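Speaker notes — "Less on the shelf: running a small toy library"
Sarahí Manríquez, Dultulari Toy Library
Talk is 26 minutes, then questions. Speak slowly!

Opening

Good morning, and thank you to the people at Nakeck for the room. I started at Dultulari as a borrower, with one child and a very small flat. Now I look after the collection. It has 246 toys, and today I want to speak about why we stopped buying more of them.

Pause. Ask who has a toy library in their own town. Wait for hands.

When I began, we measured our work by how many toys we owned. Families came in, they looked at the full shelves, and many went home with the same puzzle as last month. The choice was too big for a tired parent at five o'clock. 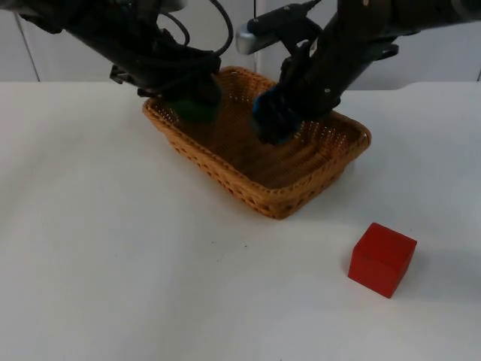
So in March we put half of the collection in the back room and changed it over every season. Loans went up. I was surprised, and I will say this openly, because I had argued against it at the meeting.

Storage

Every set now lives in its own container with a card. The card says the name of the set, the number of pieces and the age. Parents check the pieces with us at the desk when they return it. It takes a little time, but we have fewer arguments on the telephone later. 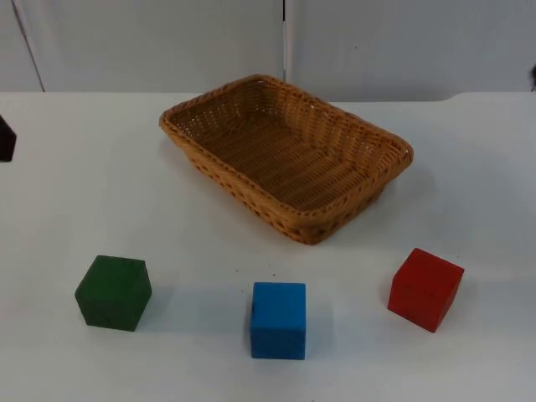 Missing pieces

We do not charge for the first lost piece. Before, we charged 2 dollars, and some families were ashamed and did not come back. That cost us more than any block — say this line slowly.

If a piece is missing, we write it on the card. Most children don't mind. If it is a puzzle, we retire it. 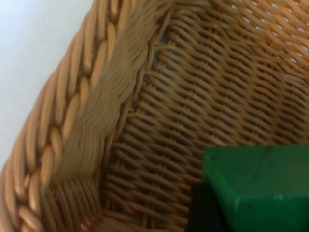

Working with the neighbours

The Valdovinos family centre takes 18 sets each term and returns them all together. We agreed on one contact person at each side. Before this we had five, and the messages got lost.

Mention the Zevodo booking program only if somebody asks. It is fine, but a paper notebook also did the job for years.

What children borrow

Plain toys go out most. Trains are second. The toys with batteries come back early, usually with flat batteries. 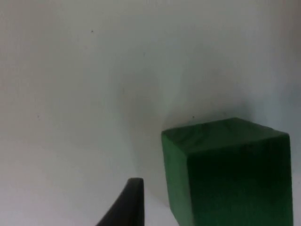 A green block.

Finish with the story of the grandfather and the marble run, if there is time. Then questions. Leave the sign-up sheet near the door.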